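Acta de la reunión del grupo de espacios comunes – Vallell
Lunes, 9:30

Asisten: Marlene Diekmann, Zihan Zhong, Eluned Trevor, Silvia Kolář
Excusa su ausencia: Marichka Chornovol
Toma el acta: Silvia Kolář

1. Acta anterior
Se aprueba con una corrección: el pedido de sobres era de 200 unidades.

2. Encimera de la recepción
Zihan recuerda que en octubre se acordó dejar en la encimera solo el material de uso diario. Los folletos de Premside pasan al armario del pasillo. Eluned pide que el bote de rejilla negra se quede en la parte de atrás, cerca de la cortina, para poder firmar los albaranes delante. Se acepta.
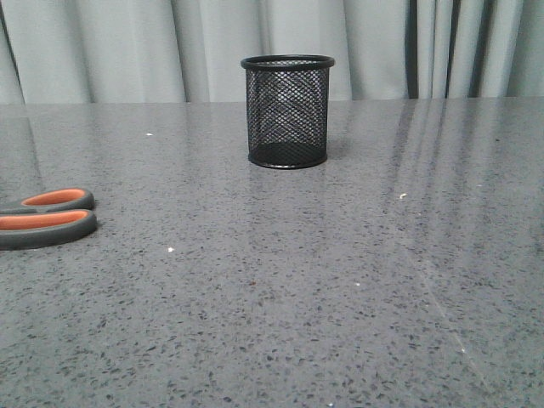
Encimera de la recepción con el bote de rejilla.

Marlene comprará bolígrafos azules, una caja de 100. Eluned prefería negros – queda para el próximo pedido. Los rotuladores se guardan en el cajón.

3. Tijeras
Hay quejas porque las tijeras acaban en la sala de paquetes y luego no aparecen. Se decide que las de mango gris oscuro y naranja sean las de recepción y que se guarden en el bote al cerrar. Para los paquetes se pedirá otro par a Dmytriv.
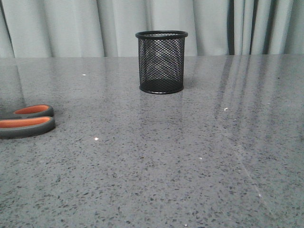

4. Gastos
El saldo de material es de 2,686 euros, según la hoja que envió Marichka. Zihan cree que falta un punto o sobra una coma; Silvia se lo preguntará. Se autoriza un gasto de unos 270 euros para cajoneras, con presupuesto previo de Gotport.

5. Ruegos y preguntas
Marlene pide que no se use limpiador con lejía en la encimera. Eluned pregunta por la llave del armario. La tiene Marichka.

Se levanta la sesión a las 10:15.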